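Planning for Small Parts

At Clundadum, most of the hard problems in assembly are now treated as problems of software. The group led by Svitlana Romaniuk has spent 9 months rebuilding the planner that decides which part an arm should fetch next, and from which side. Its test task is a modest one: small spur gears, a flat white ring-shaped plate and a plain cloth to work on.

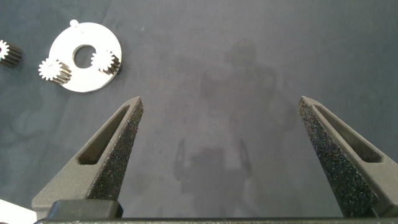 The earlier version planned each grasp on its own. It chose well for a single gear and badly for the next, often closing off the approach to a neighbour. The new planner, named Farnis, looks two grasps ahead and scores up to 400 candidate motions before the arm is allowed to move. Those that bring a fingertip too near another part are dropped first.

Perception has proved the slower half of the work. Bright metal teeth and dark, ridged sides can be read as two separate objects, and the shadow of the arm shifts with every motion. Matvii Bilyk, who maintains the vision code, now trains it on 1,000 wrist-camera views in which the shadow has been outlined by hand – a tedious job, finished in May.
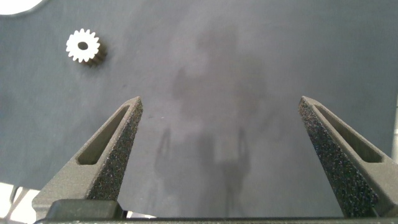
A single spur gear on the grey work surface, with the gripper fingers open.

The tooling has been handed to Plellance, whose engineers will run the same planner on their own arms. Dr Romaniuk has asked them to report every failed plan, including those the software rejected before any motion began.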